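Reading the annual filing from Nirnia, the payments processor that wants to list in November. A thread on how it defines revenue, which is where most of the 3201 comments on the valuation went wrong. 1/

Nirnia reports gross revenue. When a merchant pays a fee on a card sale, the whole fee is booked at the top line. Interchange and network fees then come out as a cost of sale. The accounting rules allow this if the company is the principal in the transaction.

Flarnow, its closest listed peer, reports net. It treats itself as an agent and books only what it keeps after the card issuer and the network are paid. Same service, same type of merchant, very different top line.

So a price-to-sales multiple taken from Flarnow can't be applied to Nirnia's gross figure. Several notes I read this month do exactly that. The resulting number is too high, and the size of the error depends on the interchange mix.

Note 5 to the accounts gives enough to convert. Subtract interchange, network fees and sponsor bank charges. What's left is net revenue, and it comes to 40 percent of the reported figure. 2/

Now the losses. Management asks readers to look at "contribution profit," a term with no standard definition. Theirs leaves out stock compensation, the amortization of signing bonuses paid to merchants, and fraud losses above a threshold the company sets itself.

Signing bonuses are the item to watch. Nirnia pays large merchants up front to move their volume over. The payment is capitalized and spread over the contract term. Cash leaves on day one, and the expense shows up slowly.

Under the usual treatment those payments reduce revenue over the life of the contract. Nirnia puts them in amortization, below contribution profit, so the preferred metric never sees them. I'd want the auditor's reasoning on that, and the filing doesn't give it.

Contract terms have also been stretched. The average was 5 years in the prior filing and is 6 in this one. A longer term means a smaller annual charge for the same check. Part of the margin improvement is just that. 3/

Next, concentration. Hyun, the marketplace, is the largest customer and also holds warrants that vest as its processing volume grows. The warrants are a discount paid in shares. They should be counted against the revenue Hyun brings in.

If Hyun leaves, the unvested warrants lapse and the share count looks better. The revenue goes too. Model both sides or neither.

Also check the float. Merchant balances sit with Nirnia between authorization and settlement, and the interest on them is included in "platform revenue." It rose with short-term rates and will fall with them. It says very little about the platform. 4/

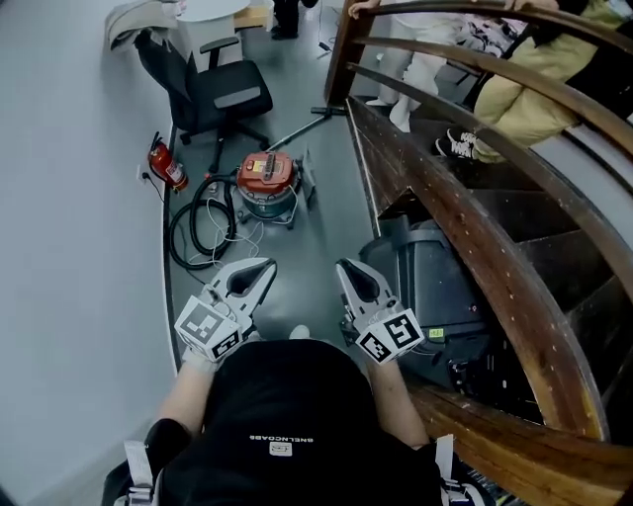 Flarnow Desk
Editor, payments and listed fintech

Cash next. The balance sheet shows a comfortable total, but most of it is restricted and matched by a liability to merchants. Look for the line "corporate cash" in the liquidity section. That's the amount available to cover operating losses.

The undrawn credit line from Gravent carries a covenant based on net revenue, which tells you which measure the lender trusts. The covenant tightens after a listing. The risk factors mention it once, near the end. 5/

On valuation, the method I'd use: take net revenue, remove float income, deduct the annual cost of warrants and signing bonuses, then apply the peer multiple. Value the float separately at a low multiple, as you would for a bank.

I'm leaving out a price target. The share count after conversion of the preferred stock isn't final, and the conversion ratio depends on the offer price. The amended filing should include a table.

Disclosure: no position in any company named here. Corrections to the net revenue bridge are welcome, with a page reference please. 6/6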